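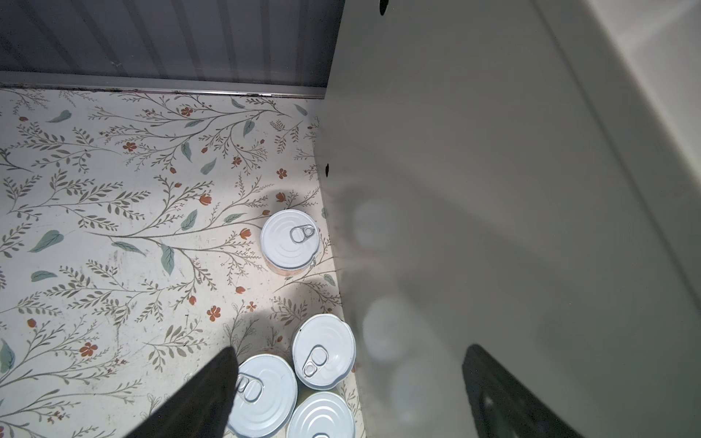 How many cans should go in one pantry compartment before it stops being easy to use?

As many as you can see the lids of from above, in a single layer. Once a second layer goes on top, the bottom cans get forgotten and end up past their date.

# Varma Pantry Notes

Updated in April, by the Varma maintainer

Varma is a set of written notes on storing canned food in small home cabinets. It covers lining the compartment, placing the cans, rotating them and keeping a plain inventory file. There is no software to install. Everything is Markdown except the inventory, which is a CSV you can open in any spreadsheet.

## What's in the folder

- `liner.md`: measuring, cutting and smoothing contact paper
- `cans.md`: placement and rotation
- `inventory.csv`: 123 rows, one per product, with size and lid type
- `labels.md`: the short codes used in the inventory
- `old/`: earlier drafts from when this was part of Wavine

## Lining the compartment

Empty the compartment and wipe it down. Let it dry overnight if you can. Measure the floor at the front and again at the back, as cheap cabinets are often not square. Cut to the larger number and trim in place.

Patterned paper hides can rings better than plain white. A small leaf or flower print is fine. Peel back a few inches of the backing at a time and work from the rear corner forward. A plastic card wrapped in a dish towel is enough to push out the bubbles.

Stop the paper at the edge trim if there is any. Paper that runs up over a metal strip lifts within a month or two, and then crumbs get under it. Don't paper a ribbed back panel. It won't stick to the ridges.

## Placing the cans

Ring-pull cans go lid up. Leave enough space to get two fingers around the can you want. Lifting a can by its tab is a bad habit, and bent tabs are the most common complaint in the notes people send in.

New cans go to the back, older ones come forward. If the lids look alike, write the month on a strip of masking tape and put it on top. Don't write on the lid itself with a marker, as it rubs off on the next can you stack.

Keep cans with paper wraps away from any wall that collects moisture. A torn or missing wrap should be replaced with tape the same day.

## Inventory columns

- `code`: short label, see `labels.md`
- `contents`: plain words, such as "chickpeas"
- `lid`: `ring` or `flat`
- `size`: small, medium or large
- `spot`: compartment letter, then front or back
- `opened_by`: month to use it by

Leave a cell blank if you don't know. Older rows used "n/a" and "?" and there are still a few of those left in the file.

## Known gaps

The measurements in `liner.md` were taken in Flurkex cabinets only. Iveck units have a deeper floor and the trim sits higher, so cut one test piece first. Glass jars are not covered. Neither are pouches, which slide around and need a bin.

Large flat-lid cans are thin in the inventory, 32 rows in total, and most of those are tomatoes.

## Changes

- Split the rotation section out of the liner notes
- Renamed `place` to `spot`
- Removed the advice on spray adhesive, which left residue

## Reuse

Copy and change anything here. A mention of Varma is welcome.

3 comments

**shelfpaper_k**
The tip about starting at the rear corner helped. I had been going front to back and always ended up with a crease by the hinge.

**dented_corn**
Any plans for jars? Half my cabinet is pickles.

**tworows**
My Iveck floor needed another inch and a half past your numbers. The test piece saved me a roll.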